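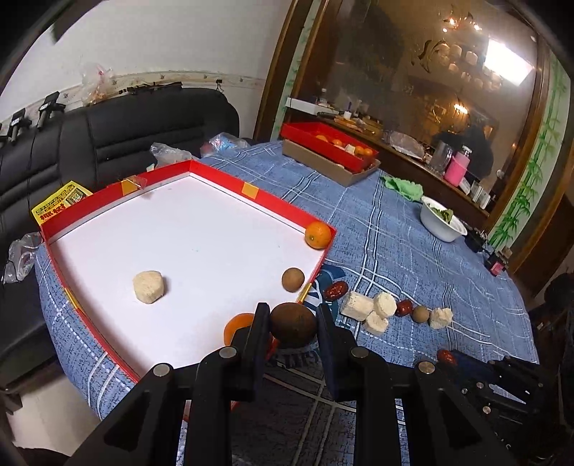 Snack sorting with the hand-held gripper: a round brown fruit held between the two fingers over the white-lined tray.

Finow Tabletop Sorting Set: Data Card and Fault Notice

Status: released with restrictions. Users of any earlier copy should read the section headed "Known fault" before training on the data.

1. Summary

The Finow set contains recordings of people sorting small foods on household tables with a hand-held two-finger gripper. Each recording pairs the view from the gripper-mounted camera with the opening between the fingers and the position of the tool over time. The set was prepared for the Brultthorpe laboratory and is intended for training and testing pick-and-place policies on a robot arm fitted with the same fingers.

The objects are mostly fruit and light snacks, among them mandarins, jujubes, dried longans and puffed rice cakes. They were chosen for their differences in weight, surface and stiffness. Tables were left in their ordinary domestic state, with other household goods in view.

2. Known fault

In 17 recordings the finger-opening signal does not agree with the video. The signal reports the fingers as fully closed while the video shows them apart, with an object held between them. The error is largest for round objects and is easily missed with thin ones, where the true opening is small.

The fault was found in February, when a policy trained on the full set was run on the arm at Brultthorpe. On reaching a dried fruit the arm closed its fingers to the end of their travel, and the shell was crushed. The same behaviour was then seen with a rice cake, which broke and left fragments in the finger joint. The arm was stopped by the operator on both occasions. There was no injury. One finger pad was torn and has been replaced.

3. Cause

The opening is measured by a small encoder in the body of the tool. On 2 of the tools the screw holding the encoder wheel had worked loose. The wheel slipped when the fingers met resistance and continued to turn as though they were still closing. With nothing between the fingers the reading was correct, so the check made at the start of each session, which was carried out with empty fingers, did not reveal the problem.

The logging software, Kokum, contributed to the fault. It limits any reading below zero to zero and does not record that it has done so. The slipped readings therefore appeared in the files as an ordinary full grip.

4. Action taken

The affected recordings have been moved to a separate folder named "withheld". They have not been deleted, as the video is sound and may be of use for work that does not depend on grip width.

Both tools were withdrawn, refitted with a pinned wheel and tested before being returned to use. The session check now includes closing the fingers on a gauge block of known width, once at the start and once at the end. A session in which the two readings differ is rejected.

Kokum now writes a warning flag whenever a reading is limited. Files made before this change carry no such flag, and a missing flag in those files must not be taken as evidence of a good reading.

5. Conditions of use

The withheld recordings must not be used to train any policy that commands finger width or grip force. They may be used for object recognition and for work on tool position.

Any policy trained on this set must first be run with the force limit of the arm enabled. The Brultthorpe trials were made with the limit switched off, contrary to the written procedure, and this allowed the fingers to close without restraint. Persons must remain outside the marked area while the arm is powered.

Food used in robot trials is to be discarded afterwards and must not be eaten. Fragments are to be cleared from the finger joints before the next run.

6. Remaining limitations

Slippage of less than 2 millimetres cannot be detected reliably by comparing the signal with the video. Small errors may therefore remain in the released files. The fingers also hide part of the object during the grasp, and the point of first contact cannot always be seen.

A second comparison, using the Sjöberg width estimator, is in progress. If it identifies further recordings, they will be moved to the withheld folder and listed in the change record.

7. Reporting

Suspected faults should be reported to the data office at Brultthorpe, giving the recording number, the time within the recording and the version of the set in use. Reports concerning damage to equipment or risk to persons should be marked "safety" and will be dealt with first.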